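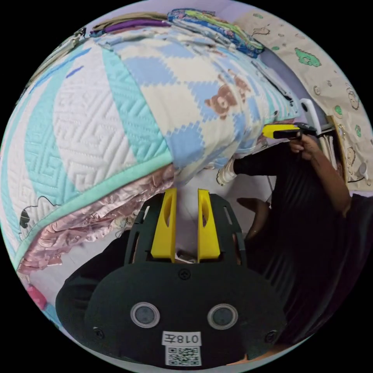

Dramside Retail Services
Payment Terminal and Checkout Inspection Checklist
Site: Giltevton branch
Inspection date: Jan 20, 2025
Inspected by: Kusum Agarwal
Ratings: Pass / Attention / Fail / Not applicable

Section A. Card terminals

A1. Serial number on each terminal matches the branch register.
Pass. All 8 terminals checked.

A2. Tamper seals in place, with no scratches, gaps or added parts around the card slot.
Attention. Seal on terminal 5 is lifting at one corner. No sign of entry. Replace the seal and record the new number in the register.

A3. Keypad shield fitted and secure.
Pass.

A4. Terminal software is the current Sondico release.
Fail. Terminals 2 and 5 did not take the January update. Both are to stay out of service until the update is installed and a test sale and refund have gone through.

Section B. Power and cables

B1. Cables clear of walkways and customer areas.
Attention. The network cable at the returns desk crosses the staff side of the counter. Cable cover requested, 300 cm.

B2. Plugs, adapters and power strips free of damage or heat marks.
Pass.

B3. Battery backup holds the checkout system through a safe shutdown.
Pass. Tested after closing.

Section C. Cash drawers and receipts

C1. Drawers lock, and keys are signed for at each shift change.
Attention. Two entries in the key log lack initials. The branch manager has been told.

C2. Full card number does not print on either receipt copy.
Pass.

C3. Receipt paper stored away from heat.
Pass. Some 256 rolls on hand.

Section D. Access and records

D1. Each employee signs in with a personal code.
Fail. A shared code is in use at the returns desk. Disable it and issue personal codes — see Form 326.

D2. Former employees removed from the system.
Pass.

D3. Service visits by Chu logged, with identification checked on arrival.
Pass.

D4. Offline payment instructions kept at each checkout.
Not applicable. Offline payments are switched off at this branch.

Items rated Fail must be corrected before the next trading day. Items rated Attention must be corrected before the next scheduled inspection. Send the signed copy to the Dramside operations office and keep one copy at the branch.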